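歯車の色と作業台の布について 中間報告

私たちの班は、Brenbridge教室の教材箱「Lerkau」に入れる歯車について調べました。教材箱は小学生が使うものなので、部品が見やすいこと、なくなりにくいことが大切です。部品は全部で416個あり、その中で歯車は4種類です。

最初に、作業台に何を敷くかを考えました。白い紙の上では部品がすべりやすく、床に落ちることが多かったです。そこで緑色の布を敷いて、青い歯車を使うことにしました。布は220円、歯車のセットは2475円でした。
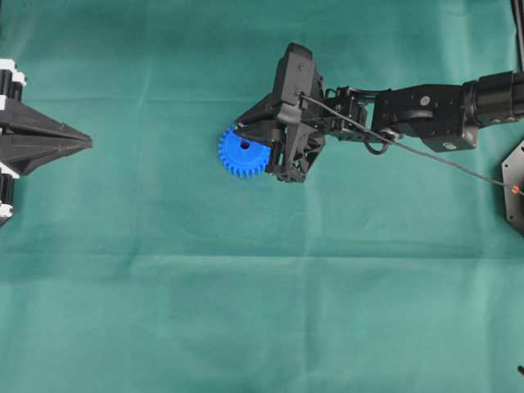

図1 緑色の布と青い歯車

布には折り目が残りやすいという問題があります。私たちは使う前にアイロンをかけましたが、たたんでしまうと、次の週にはまた線がつきました。巻いて保管する方法も、これから試すつもりです。布の色については、班の中で意見が分かれました。黒い布のほうが高級に見えるという意見もありましたが、黒い部品が見つけにくくなるので、緑色に決めました。

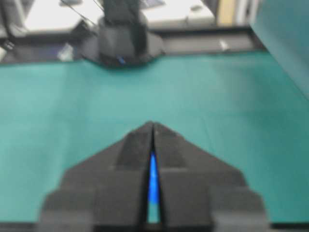

次に、歯車の形です。歯が四角い平歯車は、子どもが指でさわって歯の並びを理解しやすいと考えました。歯が細かいものは、かみ合わせるときに時間がかかりました。Bisgaardの説明書には歯の数え方が書いてありますが、漢字が多く、低学年には少し難しいと思います。ふりがなをつけた紙を別に作りました。
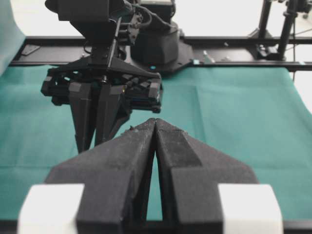

片づけの方法はまだ決まっていません。日曜日の教室では、布の四すみを持って、部品を箱にまとめて入れる方法を試しました。早く終わりますが、小さい部品が布のしわに残ることがあります。次の報告では、箱の中の仕切りの大きさと、Flaneckの浅い皿を使った場合の結果を書きます。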